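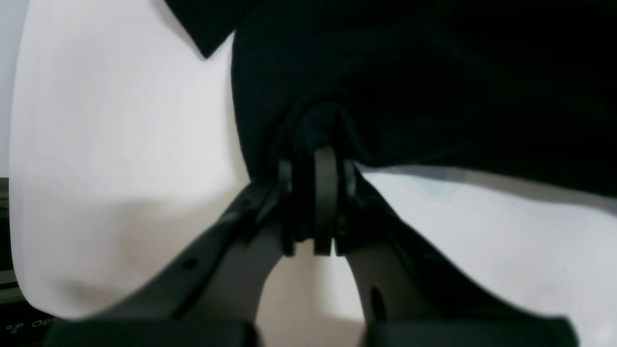
Category: Garments / Folding and finishing

Ticket 3000
Opened: Thu 5 August
Status: Open
Item: Unda knit, black

Problem: The folded stack leans. Pieces come off the table with one end thicker than the other, and the hem shows under the fold when it should be tucked inside. The gray Unda from the January order folds fine with the same steps, so I started by blaming the table.

Check 1 — table. It is the white Flovden top with the curved sides. I put a level on it lengthwise and crosswise and it reads flat both ways. I wiped it down with plain water and let it dry, then tried again. No change in the fold.

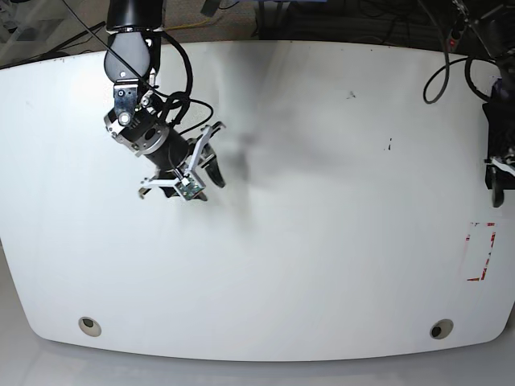 Flovden top from above.

Check 2 — surface marks. There is a small grey smudge toward the back and a short dark mark close to it. Neither one can be felt with a fingertip and neither one catches the knit. The cable holes are near the front edge, well away from where the middle fold gets made. I'm leaving them uncovered.

Check 3 — tape guide. The red and white rectangle on the right is worn, with breaks in the sides. I had been lining up finished pieces against it. I stopped using it for two days and the stack leaned the same way. It needs replacing but it isn't the cause.

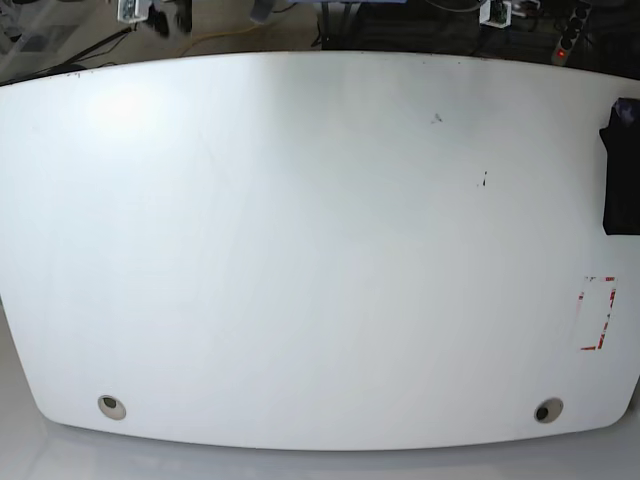
Tape outline on the right, cloth next to it.

Reply from Wustari support: lay the piece out full length before the first fold and compare the two ends. If one end is bunched, let go, smooth it from the middle outward, and take hold again closer to the corner. Do not pull harder.

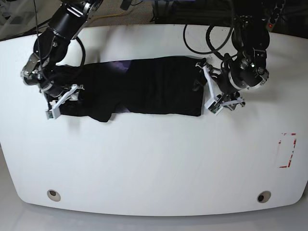 The hem is where the extra thickness comes from. On the black Unda the ribbing is faint and the wrinkles are hard to see against the dark color, so I was folding over them. Held out by both ends it still isn't even: the left part stays rumpled and its lower edge hangs down past the rest. Fold that in half and the dip ends up inside at one end, and the stack leans toward it.

Next steps:
Smooth the left end before folding, per Wustari.
Put down new tape.
Try a Gunn folding board on two pieces — if it shipped with the last order. I haven't found it yet.

Leaving this open until the next full batch is stacked.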